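August 27, 2026
Gripper comparison, Vakar long fingers vs. Enex short fingers, garment pickup

Picking this up from the March notes. Enex set is off both arms, Vakar set is on. Same controller (Drasthorpe build), same gain file, so any difference should come from the fingers and the new closing profile.

Swap took longer than planned. The Vakar housing sits further forward, so the tool offset had to be redone on both sides. Left went in clean. Right was off by 2 mm at the tip after the first pass and I ran the calibration again. Cable loop on the right also needs more slack at full wrist roll. Not fixed yet.

Task is the red striped garments, sofa to basket. Left arm pinches near a corner and carries, right arm comes in to steady the lower part if the cloth swings. Closing force limit set to 400 on the controller scale, same value we used for the Enex fingers.
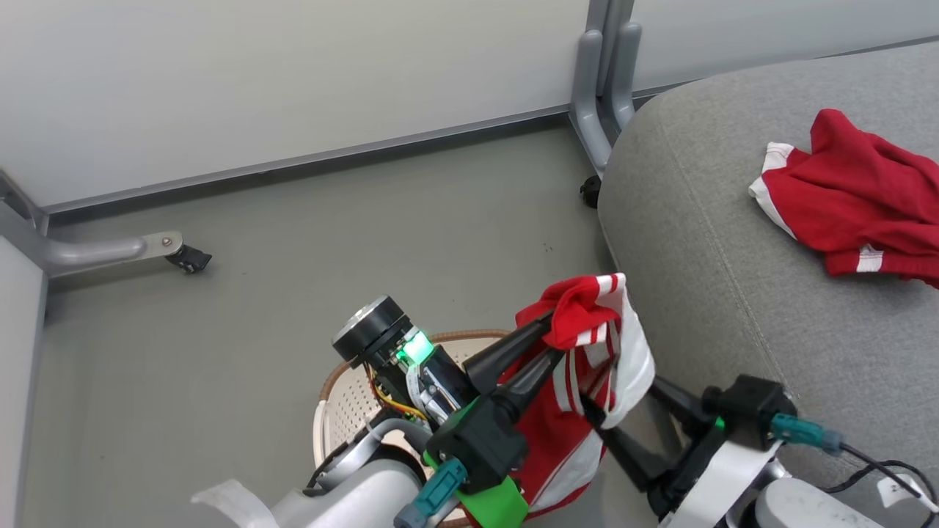

The long taper helps with the approach. With the Enex fingers the housing would touch the seat before the tips reached the cloth, and the planner backed out. The Vakar tips get under a fold with room left over. The cost is stiffness. At 400 the tips spread slightly under load and a thin hem can slide toward the end of the finger. Tried 2 other closing speeds. Slow is better on a bunched grip, no clear difference on a single layer.

Current draw on the left gripper motor climbs while holding. Logged at the actuator, no fault raised. Ragnarsson's sheet gives 3,000 cycles before the pads need checking, but that was for rigid parts. I would not trust it for cloth.

Head camera loses the basket rim when both wrists are low. Placement then runs on the last known position. Works as long as the basket stays put.

Open:
- reroute right cable, recheck roll limits
- repeat with force limit lowered, same garments
- Enex fingers back on the right arm only, run mixed pair
- ask Vakar for the stiffer finger blanks

Config saved under the Vakar branch. Do not overwrite the Enex offsets.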